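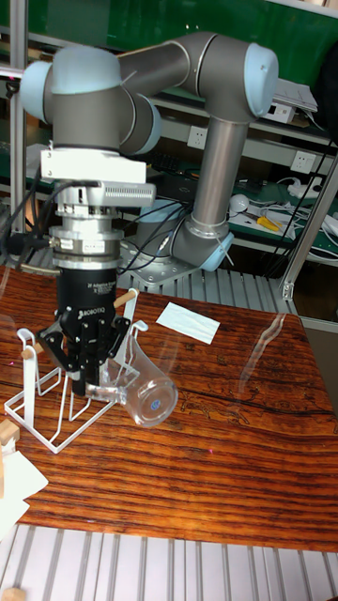

2022-07-21, Penbridge workshop

Continued with the clear plastic mugs for the Ternthorpe order. The question for today was whether we can keep them, or whether we must go back to the thicker ones from Masri.

The box has 24 mugs, all with the small round blue logo near the rim. Nominal volume is 500 ml, but I did not measure it yet. Please use only mugs from lot 2311, the older lot is on the lower shelf and has a different handle.

Rubbed the logo with a damp cotton cloth, 50 strokes, light pressure. On the first mug I see no change. On the second one the edge of the blue became a little dull, maybe from my fingernail. To repeat with a new mug.

Handle: I pressed it by hand and it bends slightly, then comes back. No white marks at the place where it joins the body. I like it more than I expected.

The clear plastic shows every fingerprint. Wash with mild soap and let dry in the air, paper towel makes fine scratches.

Still open: hot water test, and the lid from Elemen, which sits too tight on one side. I wrote to them and wait for the answer.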